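Small coffee bar, two group machine loses pressure when busy, is it the pump or us?

Posted in Machines and Grinders

Ravosstead
We've got a two group Anetti, bought second hand, on an island bar. Fine all morning, then on Saturday when we get the queue the shots start running slow and the steam goes weak. Gauge drops well under where it normally sits. Grinder not touched. Water softener fitted in August if that matters. Do I need a new pump? Been quoted 200 for one plus fitting and dont want to pay it if its something daft.

Hollorix
pump. had the same, new pump, fine after

Ruiz-Ortega
Wouldn't buy anything yet. Two gauges on most of these, which one is dropping? If it's the boiler one then you're steaming faster than it can heat up, very common on a small two group. If it's the pump one, look at the softener first. Cheap ones choke the flow when the machine refills mid shot.

Easy test. Quiet time, pull a shot, watch the pump gauge, then get someone to run the hot water tap so the boiler calls for a fill. Drops a lot = supply problem. Bypass the softener for 5 minutes only and try again. If it's still low then fair enough, pump.

Also check the inlet hose isnt kinked behind the machine, and clean the little mesh filter on the inlet. Ours was about 75 percent blocked. Took 10 minutes with a toothbrush.

For the steam, stagger your big jugs if you can. Two wands going flat out at once will flatten it, new pump or not. And dont crank the boiler pressure up to make up for it, you'll just get burnt tasting coffee and a safety valve going off over the customers. 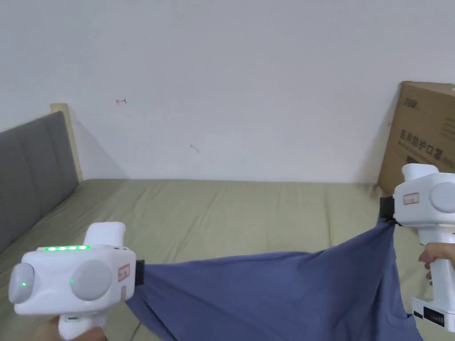
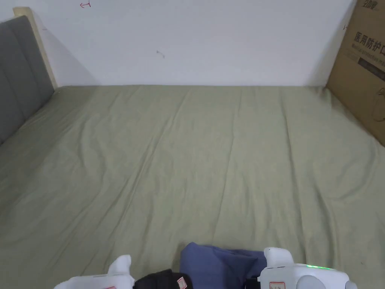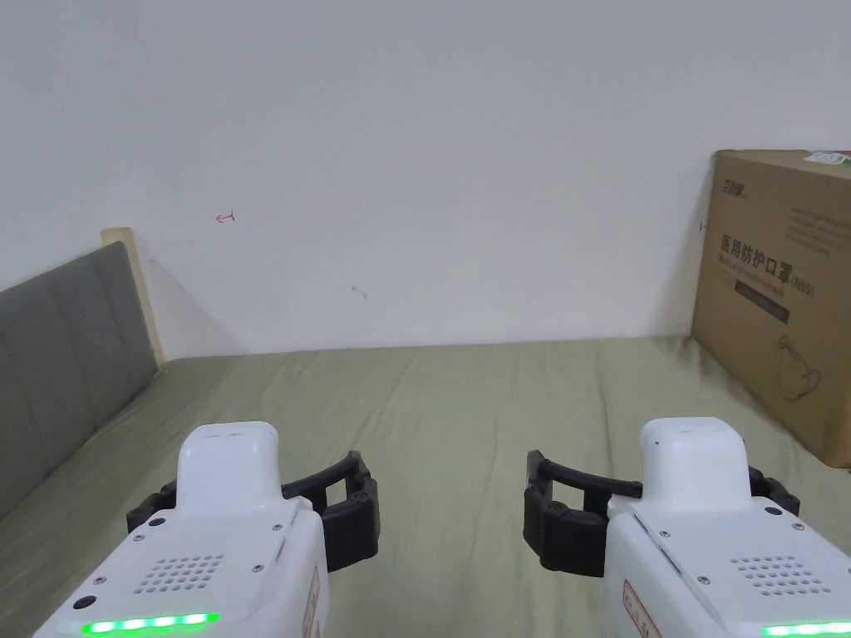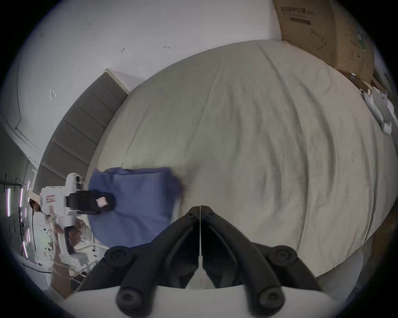 Imani Pennington

Agree with the above, mostly. Would add, check whats on the same water line. Our glass washer was fed off the same pipe and every time it filled the machine starved. Only showed up when busy becuase thats when the washer's on. Separate feed sorted it, kept the old pump.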